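Shared Tables: Furniture Use in the Cusdale Study Lounge
Project report, Introduction to Interior Design
Submitted 4/13/19

Background

The Cusdale lounge was refitted in December with tables and chairs from Hodis. The budget for tables was $900, and the department wanted to know if the money was well spent. Our group looked at how the tables are used, how well the tops are holding up and how much gets left on them at the end of the day.

Method

We visited the lounge at midday and again before closing over 2 weeks. On each visit we noted which tables were in use and what was left behind. We also handed out a short paper survey and got 50 back. The survey questions were adapted from the Prillness handbook used in class, with the wording made shorter.
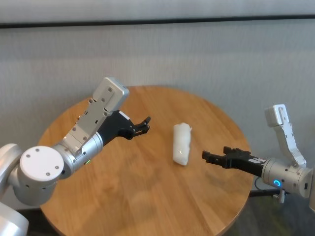

Round tables were the most popular choice in the survey, mainly with people who work in pairs. The usual reason given was that no one has to sit at a corner. Looks mattered too – several people wrote that they liked wood better than the gray tops in the old lounge. The honey-brown surface with its straight grain is a good match for the floor, but anything pale stands out on it. A small white crumpled thing near the middle of the top catches the eye right away, while the same litter on a gray top was easy to miss. We think this is a point in favor of the wood, as litter is more likely to be picked up.

Problems

The main complaint was space. Two laptops fit on a round top, but a drawing pad does not fit next to them. Tsakiris Hall has larger rectangular tables, and students with drawing work told us they go there instead. Some people also asked for a trash can closer to the seats – the only one is by the door.

Recommendations

Keep the round tables and add one long table along the back wall. A second trash can should go between the seats and the window. We priced both at under $500 in total, not including delivery.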